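Courses > Philosophy > Knowledge and Perception > Week 3 handout

Last updated: Tuesday, September 19, 2023

Week 3: Does the world resist us?

Last week we left the sceptic in possession of the room. She had granted that we have experiences, declined to grant anything else, and gone off to lunch with every appearance of believing in sandwiches. This week we look at one popular way of getting the world back, the argument from resistance.

In its plainest form it runs like this. I can imagine what I please, but I can't perceive what I please. I walk towards the door expecting it to be open and it is shut, and my nose learns something my beliefs did not contain. Whatever corrected me must lie outside my beliefs. Call it the world.

Students tend to like this argument a good deal until roughly the second reading. The usual worry is that a sore nose is one more experience, and the sceptic already allowed us those. Being surprised shows that I don't control everything that happens to me. It doesn't show what does. Dreams surprise us too, and so do our own tax returns.
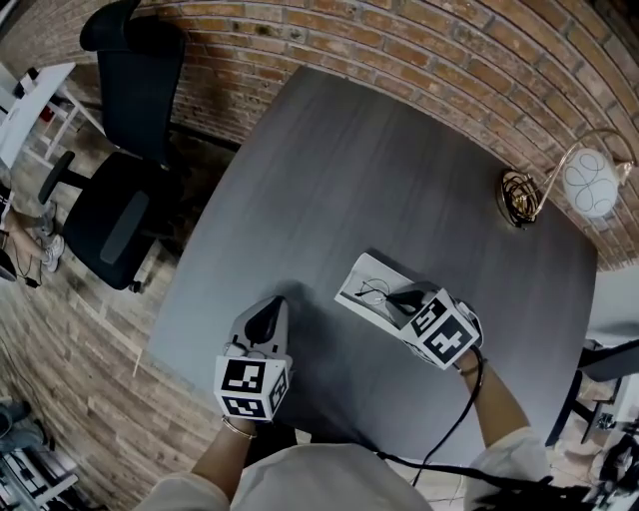
Liudmyla Demchenko objected in last year's seminar that this gives up too early. On her view the sceptic treats each surprise as a single event, when what needs explaining is the way surprises hang together: the door is shut to the eye, shut to the hand, and still shut on Thursday. Dreams, she said, are very poor at Thursday.

I think she is half right. Coherence over time does call for an explanation, and an external world is a good one. Whether "good" means "true" or merely "the one we'd all prefer" is the question we shall fail to settle in the seminar.

Please read the Limholm extract before you come, up to the passage on blind habit. The footnotes may be skipped, as the author evidently hoped.

To prepare: write a page on whether a wholly predictable world would give us any reason to believe in it. Pages running to 2,327 words are not pages.

Related
Week 2: The sceptic at lunch
Week 4: Maps, models and being near enough
Reading list (revised February)
Essay questions and how to avoid answering a different one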